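4.3 What stays out on the counter

Much of the advice on kitchen storage rests on the claim that a clear counter gets used more. The claim is repeated so often that it has taken on the look of a finding. We traced it back through the household guides listed in Section 2 and found that most of them cite one another, and that the earliest gives no source at all. The Lidton survey is sometimes brought in as support, but it asked people how tidy they felt their kitchens were. It did not ask where they made a sandwich.

Our own records do not settle the matter, and we would rather say so now than leave it to the limitations section. The 239 entries in the Varura set note which objects were left on the worktop between meals and which were put away. They were kept by the households themselves, under instructions that changed in April, when "left out" was redefined to exclude anything with a plug. Entries from before and after that change should not be pooled. Earlier work on this material did pool them, and we think its main result – that small appliances crowd out food preparation – owes a good deal to that choice.

There is a simpler objection. A toaster pushed against the back wall takes up surface that few cooks would use for chopping anyway. What matters to someone with an onion in hand is the strip nearest the body, and whether a board can lie flat on it. Figure 3 shows an arrangement that a strict reading of the Cenik scale would mark down: a toaster and a toaster oven along the back, with a green pot, a carton and a lidded plastic container over on the right. Yet the cutting board has a place on the marble. We scored this kind of layout as "workable" and the two outside raters scored it as "cluttered." Both labels fit the wording of the scale, and that is a problem with the scale.

We are also doubtful about treating tools and food as one class. A carton may be out for the length of a breakfast, while a toaster oven may not move for years. Ramanauskas counts each as one item. Under that rule, a household that cooks every day looks messier than one that never cooks, and the second is then held up as the better organized kitchen. We see no reason to accept this, and in Section 5 we report the two groups apart – movable items in one table, fixed ones in the other – even though the split leaves some cells too thin to say much about.

Figure 3. Cutting board on a marble counter, with small appliances at the back and food containers at the right.

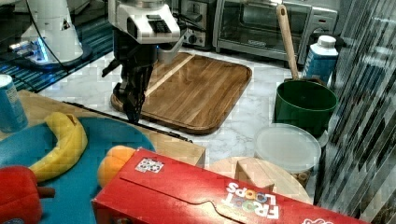 Vol. 2, No. 3, p. 239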